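3.2 Auditor tenure and the timing of going-concern opinions

The second part of the analysis looks at when an auditor first expresses doubt about a client's ability to continue as a going concern. We use the sample of 148 mid-sized manufacturing and furniture firms described in Section 2, each of which defaulted on at least one bank facility or bond. For every firm we recorded the date of default, the date of the last audit report signed before it, and the number of consecutive years the same audit firm had held the engagement.

Following Magyar and Sowa's earlier working paper, we define a warning as timely if it appears in a signed report no more than 730 days before default. Reports older than that were left out, as the lender would normally have renewed or repriced the facility in the meantime.

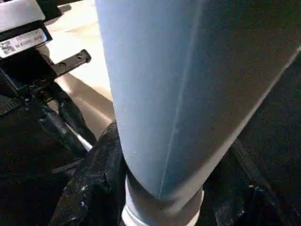 Tenure was split at the median. Firms in the long-tenure group were less likely to have received a timely warning, and the gap remained after controlling for size, leverage and the share of fees earned from non-audit work. The effect is weaker for subsidiaries whose parent was audited by a different firm. We read this with some caution because group structures in the sample are uneven, and a few parents account for several subsidiaries each.

The Rindovgate group shows how the measure behaves in practice. Its holding company and its main operating arm, Stelcombe, had the same auditor for the whole of the observation period. The operating arm's current ratio fell below one in October, two reporting periods before default, yet the notes to the accounts described liquidity as adequate and the opinion was unmodified. Inventory of finished household goods was carried at cost with no write-down. The provision was recognized only after the lenders appointed a monitor.

Figure 3. White plastic stool frame on its side, Stelcombe line.
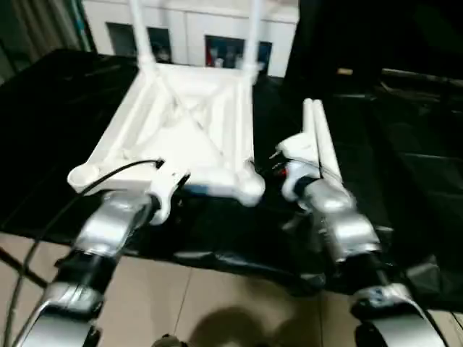

Valuation of inventory matters for the model in a second way. Where finished goods are carried above what they would fetch, reported leverage is understated and the control variable absorbs part of the effect we want to measure. We therefore re-estimated the model with inventory reduced by 30 per cent across the sample. The coefficient on tenure kept its sign and remained significant at the five per cent level. Dropping the subsidiaries of Droludine, the largest group in the sample, made little difference to either estimate.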